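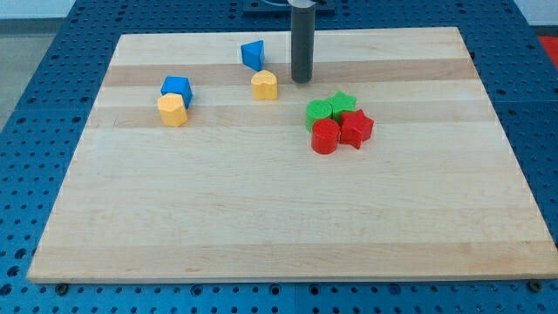

Laut Iwona Sikora fehlt in der alten Fassung jeder Hinweis darauf, dass Leimholz und Massivholz im Feld "material" getrennt geführt werden; wer nach "Ahorn" filtert, bekomme beides gemischt. Das ist ab Version 2 geändert, siehe Felder.

Flurkon – Datensatz zu Holzpreisen im Kleinhandel

Stand: 07.07.2026
Pflege: Radosław Szczepańska, Barbara Piątek
Format: CSV, UTF-8, Trennzeichen Semikolon

Inhalt
1.849 Preisangaben für Platten, Leisten und Kanthölzer. Erfasst sind nur Angebote mit Maßangabe in Millimetern. Preise über 3.000 Euro wurden entfernt, es handelte sich um Palettenware.

Felder
id: laufende Nummer
material: massiv, leimholz, sperrholz, unbekannt
holzart: deutsche Bezeichnung, klein geschrieben
laenge, breite, staerke: in mm
preis: in Euro, brutto, Dezimalkomma
quelle: Kürzel des Händlers

Bekannte Probleme
Bei der Quelle "amrani" steht in 50 Zeilen der Nettopreis. Die Zeilen sind in der Spalte "hinweis" mit N markiert. Buche und Rotbuche sind noch nicht zusammengeführt. Leere Stärken bitte nicht als null einlesen.

Einlesen
Mit pandas: sep=";" und decimal="," setzen. In LibreOffice die Spalte id als Text importieren, sonst gehen führende Nullen verloren.

Korrekturen bitte als Zeile mit id, Feld und neuem Wert in korrekturen.csv eintragen.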